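To: Shared Laboratories Users List
From: Facilities Coordination, Graltstead
Subject: Re: Bench allocation and after-hours access, Cloltby building
Date: March 2026

Colleagues,

Thank you to those who responded to the draft allocation schedule. One enquiry raised matters of general interest and is quoted with the sender's permission.

> Our group was advised in January that bench space in the
> Cloltby building would be allocated by project and no longer
> by department. Could you please confirm whether existing
> bookings will be honoured, and whether the 2 hour limit
> applies to shared equipment as well as to benches?

Existing bookings will be honoured until they lapse. New requests are to be lodged on the revised form, with a cost centre code, no fewer than 9 working days in advance.
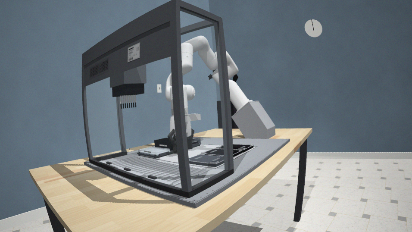
The 2 hour limit applies to benches only. Shared equipment remains subject to the conditions set by the custodian of each item, and users should consult the relevant custodian before lodging a request. Groups relocating from the Murín annexe are asked to label all consumables with a project name prior to the move. Unlabelled items will be held for 7 days and then disposed of.

After-hours access will continue to be managed through the Lenar swipe card system. Cards issued under the previous arrangement must be revalidated at the front counter. A replacement fee of $200 applies to lost cards and will be charged to the cost centre of the cardholder's group.
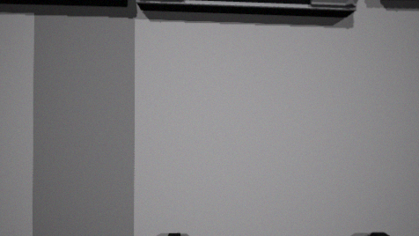
Grey surface with darker vertical band.

Supervisors are reminded that students working after hours require a signed authorisation, renewed each semester. Authorisations held by the department do not transfer automatically and should be forwarded to this office.

Further enquiries may be directed to the list or to the front counter during business hours.

Facilities Coordination
Graltstead Shared Laboratories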